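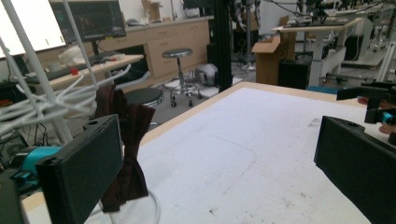 PROGRESS REPORTS

December
By Milagros Cuadros, project lead, Grendport Linen Service

To the Boter Fund: second report on the Plattner project

When I wrote to you last, we had a signed agreement, a room full of boxes and a finishing crew in Gorville who weren't at all sure what we were up to. We've come a long way since then, and I'm happy to be writing this one.

A quick reminder of the job we're trying to change. Sheets and towels go through our plant on big machines that have been around for decades. The small dark pieces (napkins, ties, sashes, restaurant cloths) don't. They come out of the dryers in a tangle, and somebody picks them up one by one, shakes them out, finds the right end and hangs or folds them. Our small-piece line has 18 people on it. It's the station with the most sore wrists and the most requests to move somewhere else. Plattner is our attempt to hand the pick-up-and-hang step to a robot arm, and to have the people who know the work best be the ones who teach it.

The teaching is the part I most want to tell you about. We use hand-held grippers. You hold one in each hand, pick the cloth up with the black fingers instead of your own, and do the job on a white table, with a camera on the tool recording what the fingers do. No one has to write code or steer an arm with a joystick. The first time our line lead tried it she dropped the cloth over and over, laughed, changed her grip and had it within the hour. By the end of that shift she was correcting the engineers.

We have made 739 recordings to date and kept 579 of them. The rest were set aside for all kinds of reasons: a finger blocking the view, a cloth let go too early, a take that somebody stopped halfway to answer a question. We were discouraged by that at first. Then two of the operators sat down with the rejected takes and sorted them by what went wrong, and their list has been more useful to us than anything in our original plan. They spotted that most of the early drops came at the same point in the motion, right when the cloth passes from one gripper to the other. We now record that handover on its own, slowly, as a separate exercise. 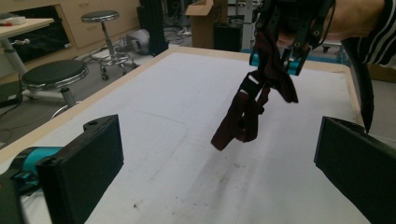
The other lesson was about how the cloth starts out. We had been laying each piece neatly on the table before every take. The operators thought this was very funny, and they were right — nothing comes out of a dryer flat. So now each take begins with the cloth dropped in a heap, or twisted, or hanging off one gripper by the wrong corner. It makes the takes longer and a lot messier, and we had to redo a good part of the earlier work. I would make the same call again. The arm's first tries on bunched cloth were bad, the ones after that were less bad, and last month it started getting single pieces up off the table often enough that people wandered over to watch.

I don't want to oversell that. Picking up is going well. Hanging is not there yet. The arm still misses with thin cloth, and it has a habit of taking hold of two layers when there is a fold on top. Dark red and brown pieces are easier for it to find on a white table than white ones, so we began with the dark ones, and the white napkins are still ahead of us. They make up a big share of our volume, so please don't read anything in this report as if the line were about to run itself.

What has changed for people so far

No jobs have been cut and no hours have been reduced. That was a condition of your grant and it's also what I promised the crew in person, at six in the morning, before we unpacked the first case. Recording time is paid at the regular rate plus the training premium we described in the application. Operators sign up for it, and they can go back to the line whenever they want. Three have asked to stay with the project more or less full time, and we have written them a new job description (teaching operator) that goes on the pay scale one step above where they were.

I had expected interest mainly from the younger staff. What we got was the people with the longest service, the ones whose hands know the work so well that they find it hard to put into words. With the grippers they don't have to. One of them told me that in all her years at the plant this was the first time anyone from the office had asked her how she does it and then written down the answer.

There are worries too, and I'd like you to hear them. Several people on the line have asked what happens once the robot is good enough. Some don't like being recorded, even though only the table and the hands are meant to be in view. The room is a real one with a lot going on in it, so other people do get caught now and then. We changed our consent form after the first complaint, and any take showing a person who hasn't signed gets deleted by the end of the shift. We also hold an open half hour every other week when anyone can come in, try the grippers and ask whatever they like. Attendance is better when there's food.

Holding the grippers is tiring in its own way. We hadn't planned for that. They weigh more than a napkin does, obviously, and the first sessions went on too long. After the line lead raised it we cut sessions to half their length and put stools by the table, and the wrist complaints from recording have dropped off. I'm watching this closely. It would be a sorry result if we swapped one sore wrist for another.

Equipment and space

The recording table has held up, though it's scuffed from daily use and will need a new top at some point. We went through a few kinds of hanging stand before settling on a light wire one that is quick to move, so its position can change between takes. That was another request from the floor: hooks on the line are never in quite the same place, so why should the stand be? Cable management remains a sore point and I'll leave it at that.
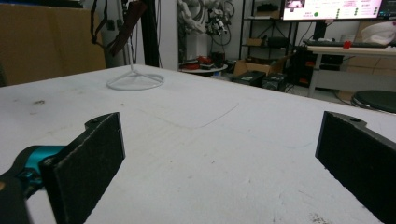

Recording table and wire stand, with the robot arm at the back.

Spending is close to plan. We are under on travel and over on small parts, mostly replacement finger pads and cables. I would like to move the unused travel money into paid recording time, and a short budget note is attached for your approval.

Next steps

Through the winter we'll keep recording, with most of the effort going into the handover and the hanging step. White cloth comes after that. We plan to set the arm up beside the small-piece line in the spring, working on one bin only, with a teaching operator next to it who decides when it runs and when it stops. The crew asked for that last part and we agreed right away. They've also asked to pick which bin it gets, and the talk on the floor is that it will be the aprons, because everybody hates the aprons.

You would be very welcome in Gorville before then. Come early, around shift change, and someone will put a pair of grippers in your hands.

Milagros Cuadros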